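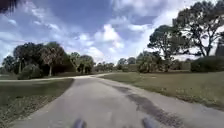

Main path, bending left past the side turning. Forward view from the vehicle.

Pluvell Dosier teleoperation kit: review
By Sajib Samarakoon

The Dosier is a remote driving and recording kit for small outdoor wheeled robots. You drive a route by hand, the kit logs the video together with your steering and speed commands, and the log is used to train a policy that drives the route without you. I have used it for park paths over two months. Firmware was updated once in that time, with no change I could measure.

In the case: a handset with two sticks, a radio unit, a forward camera on a short bracket, and a recorder. Fitting took an afternoon. The bracket has no tilt scale, so mark the angle with a pen before removing it. Mine slipped a few degrees in week two and I had to discard 20 runs.

Steering is the best part. The left stick sets speed and the right sets turn rate, both with a useful dead zone in the centre. On a wide concrete path with a gentle bend, I could hold a steady line with small corrections, and the logged commands were smooth enough to train on without filtering. The older Fanar handset gave me a sawtooth on the same route.

Video delay was 84 ms at short range. At 400 m, with trees between handset and vehicle, it rose enough that I slowed to walking pace. The delay is shown on the handset but is not written to the log. This is a poor decision. Commands and images have to be lined up afterwards, and a fixed offset is only correct for part of each run.

Exposure copes well with pale paving under bright cloud. Grass edges stay clear, which matters if the policy is to learn where the path stops. Dark patches on concrete are a separate problem. Kristóf Szénási drove the first set and steered round every stain; I drove over them. The trained policy hesitated. Agree on a rule before recording and write it down.

Junctions need the same care. The kit has a button for tagging a turn, but it sits under the left thumb and cannot be pressed without lifting off the speed stick. I tagged turnings afterwards on the desktop software, Haque, which is slow but reliable. It exported 342 runs without a fault.

Battery life on the recorder is adequate for a morning. The charging port faces downwards and collects grit. The manual does not mention the rubber plug, sold separately.

Good: handset, smooth command logging, stable export.
Bad: bracket, unlogged delay, tag button position.

I would buy it again for paths and car parks. For anything at long range under trees, I would wait for a version that records the delay.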